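## The unsorted table

Most kitchen storage is planned around cupboards. Usman Awan, who plans small kitchens for the Priltham practice Notau, begins with the table instead. Everything in daily use comes out before a single shelf is measured, and it stays out until each item has been given a place.

His method divides the contents by frequency of use, then by how well each piece stacks. Material comes last. Colour is ignored, although clients tend to sort by it first. 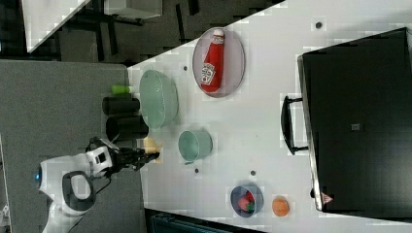
Bottles are the usual difficulty. A ketchup bottle laid across a plate takes up most of the plate's width and stops anything else going on top. Stood upright in a door rack, it needs a footprint of around 70 mm and leaves the plate free to stack. Awan allows one rack per household and refuses requests for a second.

Fruit is treated as a separate category. A strawberry in a small bowl belongs in the fridge – an orange fruit beside it can stay on the worktop for days. Neither should share a shelf with cleaning products.

Colanders cause more trouble than their weight suggests. An oval one with tabs at both ends will not sit inside a round bowl, and light plastic tends to spring out of a tight stack. The Hedar drawer insert, which Awan specifies in most projects, has a slot 6 cm deeper than standard for this purpose. Kemppainen makes a hook rail that does the same job on a wall. 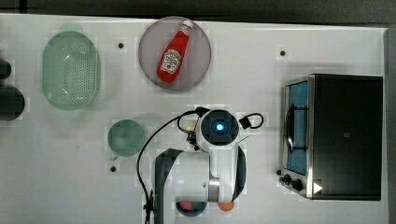 ## Order of return

Plates go back first, at waist height. Bowls follow, nested by diameter with the smallest on top. Cups are stored mouth down in a single layer. Large items with handles are placed last and low, with the handle facing outwards.

Awan limits any stack to 5 pieces.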